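Arnlow Automation Forum > Cells and Fixtures > Maintenance

Gripper finger drifting after tip change, bench cell

fettle_66
Single arm over a bench, ceiling-hung, two-finger gripper. I changed both fingertips last week and re-ran the tool calibration. Since then every pick on an upright part lands to one side. One finger touches first and pushes the part over before the other closes. Offset is the same at both ends of the bench, so I don't think it's the base frame. Firmware untouched. Where would you start?

Marrowgate
Start with the tool centre point. If the offset turns with the wrist, it's the tool. If it stays put when you rotate the wrist 180 degrees, it's the bench or the base. Takes five minutes with a pointer.

fettle_66
It turns with the wrist.

Marrowgate
Then it's the tool. Check the tips are seated. On ours the new tips had moulding flash on the inside shoulder and one sat proud. Trim, refit, recalibrate.

dunnock
I'd disagree with going straight to recalibration. If one finger linkage has play in it you will calibrate the play in, and it will be wrong again in a week. Put a feeler gauge between the closed tips first, then push each finger sideways by hand with the power off. They should feel the same. We had a pivot pin go at 700 hours on the Grostside line and lost two days to calibration before anyone touched the finger.

Marrowgate
Pin wear doesn't appear on the day you change the tips.

dunnock
It does if somebody levered the old tips off with a screwdriver.

fettle_66
No comment on the screwdriver. Left finger has more play than the right. Will strip it on Monday. Is it worth changing the approach in the meantime? The cell is needed. 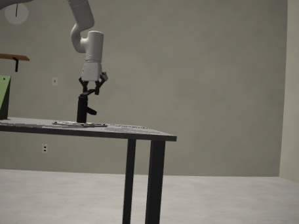

Abelardo Villanueva
Cell maintenance lead, Rondora
Posted 2025-08-23

The render is our bench model with the fingers open around the black upright part. I use it to check clearance before I let the real arm near a new fixture. Note the small arm sticking out of the post. With a part like that the wrist angle matters as much as the tool centre point, so test at the angle you pick at.

For a stopgap, slow the last 66 mm of the approach and drop the closing force to the lowest setting that still holds. Don't shift the taught points to hide the offset. You will forget which ones you moved.

On the argument above, dunnock has the order right. Mechanical first, then calibration. Our sheet for a tip change has 13 lines and the calibration is line 11. Before it come pins, screws, seating and the closed gap.

Marrowgate
Fair enough on the order. I still say flash on the tip is the commoner fault. Check both while it's in bits.

dunnock
Agreed on that. Replace the pins in pairs.

fettle_66
Pins ordered from Goodwin, both fingers. Approach slowed for now, taught points left alone. Will post the gap readings once it's back together.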